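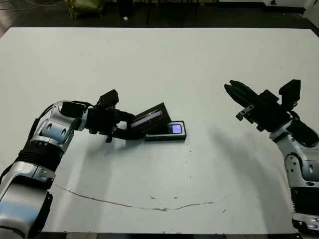 Hanuvex Handling Group
Minutes of the February project meeting

Present: project lead, two operators, data engineer, Lorurier liaison (by phone)
Apologies: Dmytriv integration contact
Meeting opened 9:30 a.m.

1. Minutes of the last meeting
Accepted with one correction. Under item 4, "right arm controller" should read "left arm controller."

2. Actions carried over
Spare finger pads have come in and are in the second drawer. The Zonbridge storage renewal has been signed. The request for a second monitor at the operator station is still with purchasing. The operators asked that it be chased, as switching between the head view and the wrist views on one screen slows them down.

3. Box and lid task
The target agreed with Lorurier is 400 accepted demonstrations by remote control. The count at the time of the meeting was 68. The data engineer said this is behind plan but the rate has gone up now that both operators are trained.

Most rejected runs fail at the lid. Operators come in at a good height but close the gripper with the lid at an angle, then have to let go and try again. Two attempts in one run are allowed under the current rules. Three are not, and the run is thrown out.

One operator asked if runs with a pause in the middle should be kept. The view of the data engineer was that short pauses do no harm, but long ones teach the arm to wait. Agreed to trim any pause over 7 seconds and keep the run.

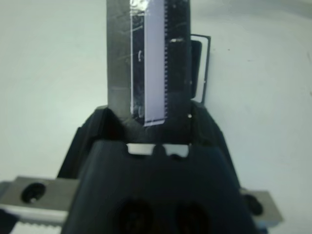
Wrist camera view, part held upright in the gripper.

The liaison asked how well the operator can judge depth from the wrist view alone. The operators said not very well. They use it for the last part of the approach and go by the head camera for the rest. The liaison will pass this on to the Lorurier software team, who are looking at a side-by-side layout.

Reflections off clear plastic were also raised. These make it hard to find an edge on screen. It was suggested that the overhead light be dimmed. The data engineer was against changing the lighting partway through a set. No change for now — to be looked at again when the current set is closed.

4. Hand guiding compared with remote control
The project lead asked if some of the work could be done by hand guiding, where the operator holds the arm and moves it directly. It is quicker to learn and the operators find it less tiring over a short session. Against that, the operator's hands and sleeves get into the camera views, and it is hard for one person to guide both arms at once.

Agreed that remote control stays as the method for all two-arm work. Hand guiding may be used to record start positions and for single-arm tests.

5. Start positions
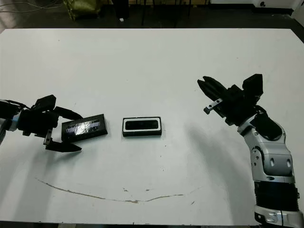
The written procedure says only that parts go "within reach of both arms." Both operators have been reading this in their own way, and one has been putting parts much closer to the left arm than the other. Some spread is wanted, so the procedure will not give fixed spots. It will give an outer limit for each side and ask for a new placement at every run. The angle of the box should be changed too.

The Dmytriv contact had sent a note asking for parts to be squared up to the table edge every time. The meeting did not support this. The project lead will reply.

6. Operator hours
Sessions have been running long. Agreed that 9 runs in a row is the limit before changing over. Whoever is resting does the labeling for the runs just finished.

7. Any other business
The arms should be parked before anyone leaves the room, including at lunch. This has slipped lately.
File names on the Zonbridge store are still mixed between the old and new style. The old ones will be changed in one batch.

Actions
Chase second monitor — project lead
Reply to Dmytriv note — project lead
Redraft start position section — operators
Trim long pauses in existing runs — data engineer
Rename old files — data engineer
Pass on comments about camera layout — Lorurier liaison

Meeting closed 10:40 a.m. Next meeting in March, same room.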